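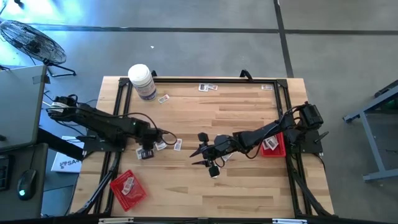
Home | Projects | Reports | People | Contact

Filed under: Literary Heritage / Funded Work

Progress report: The Collected Shorter Fiction of Hortensia Insaurralde
Submitted to the Aranda Fund for Regional Letters
Prepared by Arsalan Sandhu, project editor

Period covered: from the start of the grant through September

1. Status of the texts

The edition is planned in two volumes. Copy-editing of volume one, which holds the Lillville stories and the early magazine work, is finished. Candela Garrido has checked every story against its first printing and against the author's carbon typescripts where these survive. Differences in wording are recorded in the textual notes. Differences in spelling and punctuation are corrected without a note unless they affect the sense.

Volume two is behind schedule. The novella "The Ferry Clerk" exists in three versions: the magazine serial, the paperback text, and a revised typescript with changes in the author's hand. The original plan was to print the paperback text. After comparing all the versions we now propose to use the revised typescript as the base and to give the serial ending in an appendix. The fund's agreement to this change is requested, as it adds pages to the volume.

2. Rights

The estate has signed for all stories first published in magazines. The paperback rights to "The Ferry Clerk" were sold to Durkberg and should have gone back to the author when the book went out of print. Durkberg has been asked to confirm this in writing. Its first reply dealt with the wrong title, and a second letter has been sent with copies of the contract. No rights money has been paid out while this is open.

The film option on "Cold Harbor Tuesday" has lapsed and does not affect the edition. The option papers have been copied for the biographical note.

3. Bibliography

Savita Katiyar has completed the checklist of first appearances. It now has 100 entries, counting reprints and translations. Several stories listed in older reference books under Insaurralde's name are by other writers and have been removed – the reasons are given entry by entry. One pen name is still unresolved. The payment ledgers of the magazine that used it are in private hands, and access has been requested.

4. Introduction and notes

Lucie Bélanger has delivered a full draft of the introduction to volume one. It covers the author's years as a court reporter, her move to crime fiction, and the later teaching work. The section on the teaching years is longer than agreed and will be cut. The biographical note will follow once the family has read it.

5. Production

Watodum has supplied sample pages. The type size in the notes was too small and has been raised. A corrected sample is expected before typesetting begins.

6. Budget

Spending on staff time is in line with the plan. Copying costs are over, owing to the extra typescript work, and have been covered from the travel line. No further money is requested for this period.

7. Next period

Typeset and proofread volume one. Settle the base text of "The Ferry Clerk" once the fund has replied. Obtain Durkberg's written confirmation. Send the checklist to two outside readers for comment.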